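Okay, small thread, because I have been cleaning out the drawer next to the stove and the shelf over the bathroom sink on the same afternoon and it has turned into A Thing.

Background for the new people: we're in the little apartment over the old Gruken shop, which has one decent drawer in the kitchen and one shelf in the bathroom. Everything we own that's smaller than a loaf of bread lives in one of those two places. Sometimes it lives in the wrong one.

My rule this time (stolen from Teodoro Cuevas, who used to be my roommate and is much tidier than me) is that nothing goes straight from one drawer to another drawer. It has to go out on the table first. You have to look at it in daylight. Then you decide.

It sounds silly but it works on me! When something is at the back of a drawer I think "I need that." When it's lying on a tablecloth with space around it I think "why have I moved apartments with this."

First batch went out after lunch. I kept the pink tablecloth on, the woven one with the fringe. Zakhar says you should strip the table down before you sort anything. Zakhar also irons his dish towels, so.
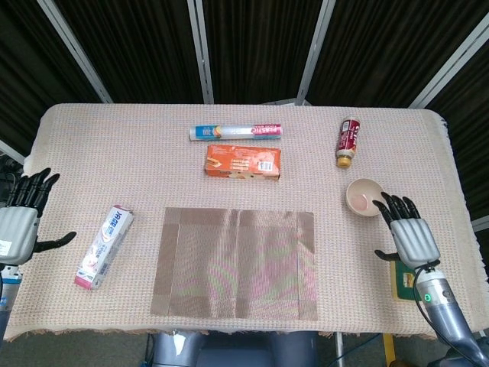

Batch one: plastic wrap, orange box, little bottle, bowl, toothpaste. Brown mesh square in front.

Okay so, decisions. The plastic wrap stays. I resisted buying a long roll for ages and used those stretchy lids from Dunderitz instead, and they all went loose by December. A box of wrap is a box of wrap. It goes in the drawer along the back wall, lying down, because standing up it falls over every time I open the thing.

The toothpaste was my own fault. I bought a spare, put the groceries away in a hurry, and it went in with the kitchen stuff. I then bought ANOTHER spare because I couldn't find it. It's going to the bathroom shelf today, still in its box. I like keeping the box on until I need the tube – it stacks better.

The orange box goes in the cupboard with the other flat boxes. I have a whole row of them filed like books, and it's the one part of my kitchen I'm proud of. If you buy anything in a flat box, try it on its edge. You get so much more in.

The little bottle with the red label I'm keeping too, but it's moving to the tray by the stove. Small bottles in a deep drawer are a bad idea. They roll to the back and you only hear them.

The bowl! I love this bowl. Off-white outside, a bit pink inside, too small for cereal and too big for salt. It has been sitting in the drawer full of rubber bands. Rubber bands are now in an envelope and the bowl is going back on the open shelf where I can see it. I might use it for garlic. I might just look at it.

So batch one: five things out, five things kept, zero thrown away. Zakhar Chornovol has already texted me "that's not decluttering, that's a field trip." Rude, and fair.

In my defense, batch two was the actual junk. Takeout soy sauce packets, a Clirkis peeler with no blade, keys to I don't know what, and a corn holder. One corn holder. Those are gone (not the keys, I'm scared of the keys).

I also measured the drawer before putting anything back, for once in my life. It's 15 inches wide inside, so the divider I was going to order from Seneviratne would never have fit. Please measure first. I've returned so many dividers.

Bathroom shelf is tomorrow. I already know there are hotel shampoos up there. If you have a system for those that isn't "keep them until they turn solid," please reply, I'm reading everything.

Last updated: 2021-07-14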